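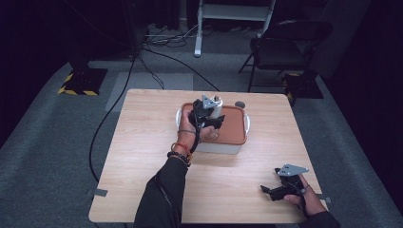
Words by Kagiso Mabaso
Home & Kitchen Tips | October

Storing Flour, Rice and Dry Goods Through the Winter

Buy dry goods in the size you'll finish in 3 months. A 31-pound sack of flour costs less per pound, but if half of it goes stale you've saved nothing. White flour keeps well in a cool cupboard. Whole wheat flour has more oil in it and belongs in the freezer if you bake less than once a week.

Freeze new flour, cornmeal and oats for 3 days before they go on the shelf. Leave them in the bag, then let the bag come back to room temperature before you open it. Opening it cold lets moisture in, and you end up with lumps.

Wash bins in hot water with a little dish soap and dry them overnight with the lids off. Pay attention to the groove under the rim of the lid - old flour packs in there and pantry moths find it. A dry toothbrush gets most of it out.

Wide, shallow bins are easier to scoop from than tall ones and take up less height on the shelf. Lids with a recessed top will hold a measuring cup, so it stays with the thing it measures. I keep a one-cup scoop with the flour and a half-cup with the rice. Bins with side handles are worth the extra dollar or two if they live on a low shelf and have to be lifted out.

Label the bin on the front, where you can read it with other bins stacked on top. Painter's tape and a marker are fine. Write what it is and the month you filled it. If the package has cooking directions you use, cut them off and tape them to the underside of the lid.

Don't top up a half-full bin. Empty the old flour into a bowl, pour in the new, and put the old back on top.

Sugar and salt don't go bad, but they do go hard. Brown sugar softens overnight with a slice of bread in the container. Take the bread out the next morning.

Dried beans keep for up to 11 months before they start taking noticeably longer to cook. After that, use them in soup and soak them the night before.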